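Workshop Forums > Builds > Small Arms and Grippers > Printed six-servo arm, missing the box on long reach

ifor_skyrme
Second post on this build. The arm is the printed hobby one, bus servos throughout, white PLA from the Griffiths spool that everybody at the shared workshop seems to end up using. Base is clamped to the table edge. The job is simple: pick up a yellow cube, put it in a small open box, back off. I drive it by hand with a leader arm to record the moves, then play a learned version back.

Close in, it's fine. At long reach it comes down short of the box by a finger's width, and always on the same side. Playback error grows with distance from the base, which made me suspect the shoulder, but swapping the shoulder servo changed nothing I could measure.

What I've done so far:
- re-zeroed all joints against the printed jig
- retightened the horn screws
- new cable run to the gripper, slack enough not to pull
- 27 recorded runs with the box in the same place

Supply is a bench unit, steady under load. Firmware is stock. Joint readings at rest agree with the jig to within 2 counts.

pallavi_k
When you say "clamped", one clamp or two? And is the plate under the base screwed down or only pinched? A long arm on a small foot will rock before it bends.

ifor_skyrme
One, plate pinched under it. I've leaned on the base with my thumb and seen no movement, but I haven't put a dial gauge on it.

solomiia_kobzar
Post some pictures of the working area and what the wrist sees. Hard to guess at this from text. Is the paper fixed?

ifor_skyrme
Paper is just laid on the table. Pictures from this afternoon. The second and fourth are from close in at the gripper.

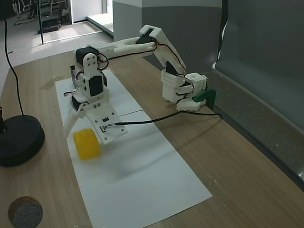
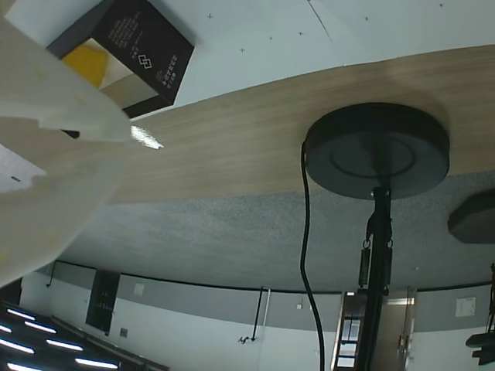
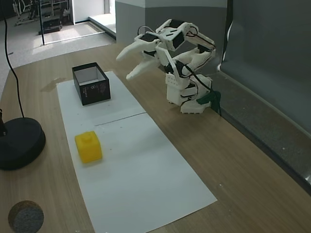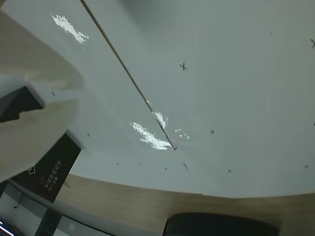
bela_pap
I'd stop looking at the shoulder. If the recorded runs came from the leader arm and the playback is learned, a constant offset on one side could be in the data. Replay one recording joint for joint, no model in the loop, and see whether it lands. If it does, the mechanics are good enough and you have a training problem. Ten minutes' work.

pallavi_k
Disagree, or at least I'd do it second. Raw replay hides sag, as the recorded joint positions already have the sag in them. He could get a perfect replay on an arm that's drooping badly.

bela_pap
Sag that repeats is harmless. The model learns from the same drooping arm.

pallavi_k
Only if it does repeat. Load changes with the cube in the jaws, battery or bench supply changes it again, and PLA creeps if the room gets warm. I had one in July that was out by more each week until I reprinted the upper link with four walls.

iestyn_b
Two separate questions there. Does the arm go where it's told, and is it told the right place. Measure the first one. Command a fixed pose at full reach, mark where the fingertip is with a pencil, go home, come back, mark again. Twenty times. If the marks scatter, Pallavi is right. If they sit on top of each other, Béla is.

I'd also tape that paper. If any of your box positions are judged from the sheet, they're only as good as the sheet.

ifor_skyrme
Done the pencil test, twenty repeats, empty jaws. Marks all fall inside a patch around 2 mm across. Then raw replay of three recordings: two landed in the box, the third caught the rim and dropped in anyway.

bela_pap
So it's the data.

pallavi_k
With empty jaws. Do it again holding the cube.

ifor_skyrme
Repeated with the cube. Patch is slightly longer in the direction of reach, still well under the error I'm chasing. I'm inclined to go with Béla for now.

solomiia_kobzar
27 runs with the box in one place is thin. The model has seen one answer and has no cause to look at the box at all. Shift it a few centimetres between runs, turn it a bit as well, and vary where the cube starts. I recorded 400 for a similar job on my Pallolar build and it was comfortable by then, though I suspect fewer would have done.

iestyn_b
400 seems a lot for one cube and one box. I'd try 80 and look at it again.

solomiia_kobzar
Depends how much you move things. With only small shifts, 80 might do.

ifor_skyrme
Will record more tonight with the box moved each time, paper taped, second clamp on the base to keep Pallavi happy. Does anyone know whether the Cluletti wrist bracket takes the standard horn? Mine has a hairline crack by one of the screw holes and I may as well change it before recording anything.

pallavi_k
It takes the standard horn, but the screws need to be 2 mm shorter or they bottom out. Re-zero the wrist afterwards, and don't mix the old recordings with the new ones.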